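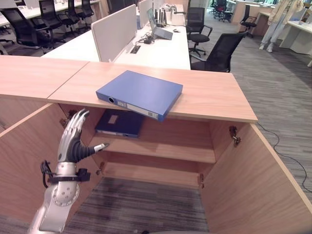 How long should one demonstration be?
Keep it as short as the task allows. One demonstration should hold one complete task, from the start pose to the return to the start pose, and no extra movement between them.

4.3 Recording a shelf task by remote control

Read section 4.2 (Connecting the gloves) before you begin. The steps below are for the task "move a binder between the cabinet top and the shelf". You can use the same order of steps for other cabinet tasks.

1. Open both cabinet doors fully. The doors are not part of this task, and the operator must not touch them with the robot hand during recording.

2. Put the binders in the position given on the task card. A binder on the shelf must lie flat.

3. Bring the robot to the start pose and wait until the Tuto panel shows "Ready".

4. Put on the headset and the gloves. Open and close each hand slowly, and check that the robot fingers follow.

5. Press the left pedal to start the recording. Wait one second before the first movement.

6. Move the hand into the cabinet with the fingers together. Keep the wrist below the cabinet top until the hand is fully inside.

CAUTION: The operator sees the upper shelf from above and can judge its height wrongly. If the hand touches the underside of the top, stop and press the red pedal. Do not pull the arm back with force.

7. Place the thumb on one side of the binder and the fingers on the other side. Close the hand until the panel shows contact, then lift.

8. Put the binder down, open the hand completely and return to the start pose.

9. Press the left pedal again. Choose Keep or Discard.

NOTE: Discard a demonstration if the binder fell or if you corrected the grip more than 2 times. Small corrections are useful for training and can stay.

NOTE: In our own set we recorded 338 demonstrations of this task and kept 260. A new operator will normally discard more on the first day.

After each session, write the operator's name in the log and copy the files to the Pludby folder. If the copy stops before the end, start it again from the same menu. Questions about the log go to Deepika Lobo, and questions about the gloves to Chun-yin Lu.

Related sections
4.1 Choosing the start pose
4.2 Connecting the gloves
4.4 Recording by hand guiding
4.5 Checking a session before training
7.2 Error messages on the Tuto panel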